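Live export ban: what the rule covers and what it leaves alone

From next August, no sheep will leave the port at Musomport alive. The state rule ending sea shipments passed in autumn after two failed attempts, and animal welfare groups have spent the months since then answering questions from farmers, truck drivers and people who simply want to know what changes.

We spoke to the policy officer at Skusta, the welfare group that wrote one of the longer submissions. She asked that her name be left out, as she still gets calls at home from people on both sides.

She started with the trip itself. "People think of the ship, but the clock starts at the farm gate," she said. "There's the truck, then the feedlot at Drikcombe, then the loading. By the time they're on the water some of those sheep have been on the move or in a yard for 8 days."

The submission relied on inspection records the group obtained by request, 193 pages of them, with a good deal blacked out. She read them over two weeks. Heat was the main problem recorded, followed by animals that stopped eating pellets.

"I grew up on a mixed farm, wheat and sheep," she said. "My father sold to the boats when prices were bad. I'm not going to call him a cruel man. He didn't see the other end of it and he wasn't shown it."

The rule applies to sea transport only. Animals can still be flown out for breeding, and cattle are not covered at all. Skusta wanted both included and got neither. "We lost that part," she said. "The cattle clause went in the second draft and never came back."

Fines are set per animal, which she thinks will matter more than the headline amount. An operator who loads a few hundred sheep against the rule would be facing a very large bill. Enforcement sits with the state's agriculture inspectors, and no extra positions have been funded so far.

For farmers, the question is where the sheep will go. The Dervishi abattoir, inland from Drikcombe, has said it will add a second shift and take on 132 workers. She is cautious about that. "Killing them closer to home is better than shipping them, and we've said so publicly. But a second shift means faster lines or longer ones, and we'll be asking for cameras in the yards – same as anywhere."

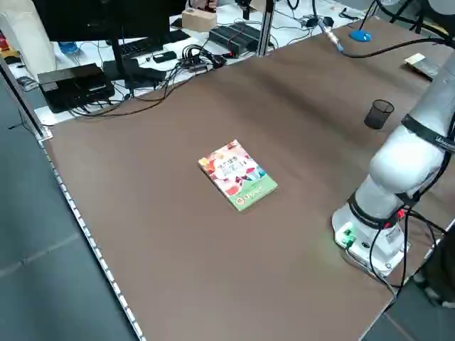 A book on the table.

She expects a court challenge before the rule starts. Exporters have argued that trade belongs to the federal government, and she said the group's own legal advice was divided on the point. If the challenge succeeds, the whole thing goes back to parliament.

In the meantime Skusta is asking people to report trucks with visible injuries or animals down, with the time and the road. Over 2 hours' delay makes a report hard to follow up, she said, so a phone call is better than an email.

Asked what she would do if the ban held, she said there was already a file open on cattle.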